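Tenir la feuille de match d'une rencontre de football gaélique : procédure pour la table de marque

Niveau : débutant. Matériel : une feuille papier, deux stylos de couleurs différentes, un chronomètre.

La procédure décrite sur cette page est celle que nous appliquons au tournoi de Wernurmont, en féminines comme en masculins. Elle suppose une rencontre en deux périodes et un comptage classique : un but vaut trois points, un tir entre les poteaux au-dessus de la barre vaut un point. Si votre compétition attribue une autre valeur aux tirs lointains, ajoutez une colonne avant de commencer et ne modifiez plus la feuille ensuite.

1. Préparer la feuille

Tracez deux blocs de même largeur, un par équipe. L'équipe recevante est toujours à gauche, y compris sur terrain neutre, où l'on retient l'ordre du calendrier. Dans chaque bloc, prévoyez cinq colonnes : minute, numéro de maillot, type d'action, score de l'équipe, observation.

Les types d'action sont codés par une lettre :

B : but
P : point dans le jeu
F : point sur coup franc
C : point sur coup de pied de 45 mètres
N : but sur penalty

Les tirs manqués ne figurent pas sur la feuille officielle. Si l'encadrement les demande, ils sont relevés sur une feuille séparée par une autre personne. Un même marqueur qui note à la fois les tirs réussis et les tirs manqués prend du retard dès la première séquence rapide.

2. Recopier les compositions

Recopiez les numéros depuis la liste remise par chaque équipe, jamais depuis les maillots vus à l'échauffement. Vérifiez que deux joueuses ne portent pas le même numéro. En cas de doublon, prévenez l'arbitre avant le coup d'envoi et inscrivez le numéro corrigé en observation.

Les remplaçantes sont listées sous un trait horizontal. Laissez une ligne vide sous chaque nom pour la minute d'entrée.

3. Installer la table

La table se place à hauteur de la ligne médiane, en retrait de la ligne de touche. Le marqueur s'assoit du côté de l'équipe recevante, le chronométreur de l'autre. Entre les deux, on garde la place d'une feuille dépliée. Fixez la feuille par les quatre coins; un simple presse-papiers ne suffit pas en bord de terrain.

Posez le chronomètre à plat, cadran vers le haut, du côté de la main qui n'écrit pas.

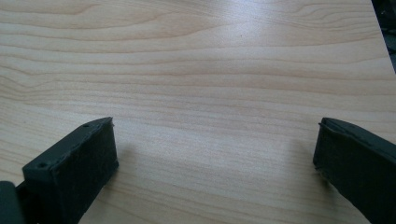
Plateau en bois clair, finition brillante.

Une surface brillante renvoie la lumière et gêne la lecture d'un écran. Orientez le chronomètre en conséquence avant le début de la rencontre, puis n'y touchez plus.

4. Noter un score

Attendez le signal de l'officiel placé au but. Drapeau vert : but. Drapeau blanc : point. Ne vous fiez ni à la réaction du public ni à celle du banc.

Dans l'ordre, inscrivez :

a) la minute, lue au chronomètre et arrondie à la minute entamée;
b) le type d'action;
c) le numéro de la joueuse;
d) le nouveau score de l'équipe.

Si le numéro vous a échappé, laissez la case vide et passez à la suite. Elle sera complétée à la pause avec le délégué de l'équipe. Une case vide se rattrape facilement; un numéro inventé fausse le classement des marqueuses pour toute la saison.

Le score s'écrit en deux parties séparées par un tiret : les buts, puis les points. Ainsi, 2-7 se lit deux buts et sept points, soit un total de 13. Le total converti n'apparaît qu'à la mi-temps et à la fin. Le noter à chaque ligne multiplie les erreurs d'addition.

5. Remplacements et cartons

Un remplacement se note sur les deux lignes concernées : minute de sortie pour l'une, minute d'entrée pour l'autre. Utilisez le second stylo. Les cartons sont inscrits en observation avec la minute et l'initiale de la couleur. Pour une exclusion temporaire, ajoutez l'heure de retour au jeu dès qu'elle est connue.

6. Contrôle à la mi-temps

Tirez un trait double sous la dernière action de chaque bloc. Recomptez les B et les N, puis les P, F et C, et comparez avec le dernier score inscrit. En cas d'écart, reprenez les lignes depuis le haut. L'erreur la plus courante est une action portée dans le mauvais bloc — elle se repère à deux minutes identiques ou à une minute qui recule.

Annoncez ensuite le score à l'arbitre et attendez sa confirmation. Sa version prévaut. Toute correction se fait en barrant d'un seul trait, sans correcteur liquide, avec le paraphe du marqueur.

7. Clôture et archivage

À la fin du match, répétez le contrôle de l'étape 6 sur la seconde période, puis additionnez les deux. Faites signer l'arbitre et les deux délégués. Relevez l'affluence si elle vous est communiquée, en chiffres exacts : 578 et non « près de 600 ».

La feuille est ensuite photographiée et saisie dans Trillier, notre tableur de résultats. Chaque feuille y reçoit un numéro d'ordre. La série a dépassé 1 000 et la dernière feuille saisie porte le numéro 1 306. Reportez ce numéro en haut à droite de l'original avant de le classer.

Pour les rencontres du challenge Kavholm, joignez une copie de la liste des remplaçantes. L'original reste au club recevant jusqu'à la fin de la saison.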